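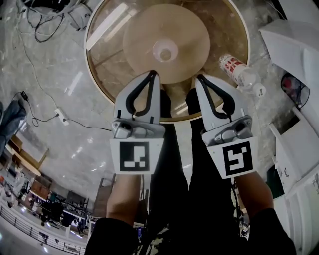
UNIT THREE: MATERIALS IN THE HOME

Chapter 9
Glass

Key terms
annealing, cullet, edgework, flat glass, float process, laminated glass, soda-lime glass, tempering

Before you read
Make a list of everything made of glass in the room where you usually eat. Keep the list. You will need it for Activity 9B.

9.1 Why glass gets its own chapter

Wood, metal and cloth were covered in the earlier chapters of this unit. Each of them gives some warning before it fails. A chair leg creaks, a bracket bends, a seam starts to pull. Glass usually gives no warning. A pane that held yesterday can break today from a load that seems smaller, and the cause may be a scratch that was too fine to see.

Even so, people have chosen to put glass in nearly every part of the house. It is in windows, oven doors, shower walls, shelves, picture frames and lamps. A round table with a glass top is an ordinary thing to find in a dining area or on a porch. The material is hard, it does not soak up spills, and it lets light through. It can also be cleaned with water and a cloth, and few other surfaces ask for so little.

This chapter deals with flat glass, meaning glass made in sheets. Bottles, jars and drinking glasses are made by other methods and are covered in Chapter 10.

9.2 What glass is made of

Most of the glass in a home is soda-lime glass. The main ingredient is silica, which comes from sand. Silica by itself melts only at a very high temperature, so soda ash is added to bring the melting point down. Soda ash alone would give a glass that water could slowly dissolve. Lime, usually from limestone, is added to make it stable.

The fourth ingredient is cullet, the trade word for broken glass that goes back into the furnace. Cullet melts more easily than fresh raw materials and saves fuel. A works that cuts its own sheets will always have plenty of it.

Sand often contains a little iron, and iron gives glass a green color. The color is hard to notice when you look straight through a window. It shows up when you look at the edge of a thick sheet, where you are looking through much more glass. Low-iron glass is made from purer sand and costs more. Furniture makers sometimes ask for it, and so do shops that build display cases.

9.3 From furnace to sheet

For a long time flat glass was hard to make well. Early window panes were cut from blown glass. In one method the glassblower made a large bubble, opened it and spun it into a disk. In another the bubble was swung into a long cylinder, which was cut down one side and flattened in an oven. Both methods left ripples. Panes made this way can still be found in old houses, and the view through them bends slightly when you move your head.

Plate glass was the answer for mirrors and shop windows. It was poured onto a table, rolled, and then ground and polished on both sides. The work was slow and a good deal of the glass was ground away.

Today almost all flat glass is made by the float process. Molten glass flows out of the furnace onto a bath of molten tin. The glass is lighter than the tin and spreads over it in an even layer. The bottom surface takes on the flatness of the tin, the top surface is smoothed by heat, and no polishing is needed. The ribbon then moves on rollers into a long cooling chamber called a lehr.

The slow cooling in the lehr is called annealing. If glass cools too fast and unevenly, stress is locked inside it, and it may crack when it is cut or even while it sits in a rack. Annealed glass can be cut, drilled and ground. This matters a great deal, as you will see in Section 9.5.

9.4 A works and its town

The Flarholm glassworks was built beside a rail line, close to a sand pit and a good distance from any large city. In its first full year it employed 330 people. Most of them had never worked with glass. The company brought in a few experienced cutters from Brudport and had them train the rest.

The plant manager in those years was Adelmo Martinelli, who kept a daily notebook. His entries are short. Many of them concern the weather, which affected the coal deliveries, and the state of the furnace brick. One entry from March reads, "Pulled 1,992 sheets, good ones. Put the bad back in." The bad sheets, of course, became cullet.

A furnace of this kind is not turned off at night. Letting it go cold can damage the brick lining, and heating it up again takes days. The Flarholm works therefore ran in shifts, and the town ran with it. The bakery opened before the early shift and the school changed its dinner hour to suit the families. When the population was counted after the second furnace was built, it stood at 2,977. As you read the rest of this unit, think about other materials that have shaped a town's day in this way – cloth is one, and paper is another.

9.5 Safety glass

Ordinary annealed glass breaks into long, sharp pieces. For doors, low windows, shower walls and many tabletops this is too dangerous, and some kind of safety glass is used.

Tempered glass is made by heating a finished sheet until it is nearly soft and then cooling both faces quickly with jets of air. The outside hardens first. As the inside cools and shrinks, it pulls the outer surfaces into compression. A tempered sheet is several times stronger than an annealed sheet of the same thickness. When it does break, it breaks all at once into small, blunt lumps.

Tempered glass cannot be cut afterward. Any hole, notch or curve has to be made first. A customer who orders a round top and finds that it is a little too wide for the base must order another.

Laminated glass is made of two or more sheets with a layer of clear plastic between them. When it breaks, the pieces stick to the plastic. Car windshields are laminated. So are many skylights, where falling pieces would be a hazard to anyone below.

You cannot always tell these types apart by looking. Tempered glass often has a small permanent mark near one corner or along the edge. If there is no mark, treat the glass as ordinary glass.

9.6 Edges

The edge is the weakest part of a sheet. Cutting leaves tiny cracks along it, and a break often begins at one of them. Edgework is the grinding and polishing that removes these cracks and makes the edge safe to touch.

A seamed edge has had only its sharpness taken off with an abrasive belt. It is good enough for glass that will sit inside a window sash. A flat polished edge is square and shiny. A pencil edge is rounded, and is common on tabletops. A beveled edge is ground at a slope and is mostly for looks.

Tomás Quintela learned edgework at Achterberg, a small shop that supplied tops to furniture stores. He was given nothing but seaming for his first 60 working days. "You run your thumb on the face, never along the edge," he told a class of trade students years later. "I have the scar from the other way." The shop's wheels were fed with water, which kept the glass cool and held down the dust. Dry grinding is a poor practice on both counts.

9.7 Care in the home

Wash glass surfaces with warm water and a little dish soap. Dry them with a clean cloth. A woven polishing cloth, such as the Galtex type sold to glass shops, leaves less lint than a paper towel. Do not use scouring powder. Do not set a very hot pan on a glass surface unless the maker says it is safe.

Check the edges of tables and shelves for chips from time to time. A chip in a tempered top is a reason to replace it. Glass shelves should rest on pads or rubber bumpers, with no bare metal touching the glass. When moving a loose top, two people should carry it on edge, upright, with gloves on. Carried flat, a large sheet sags under its own weight.

Activity 9A
Find a piece of glass at home or at school with a permanent mark on it. Copy the mark into your notebook. Find out which kind of glass it is and why that kind was used there.

Activity 9B
Go back to the list you made before reading. Next to each item write "flat" or "not flat." For the flat items, write the type of edge, if you can see it. Do not remove any glass from its frame to find out.

The next section looks at coatings, beginning with the silver layer on the back of a mirror.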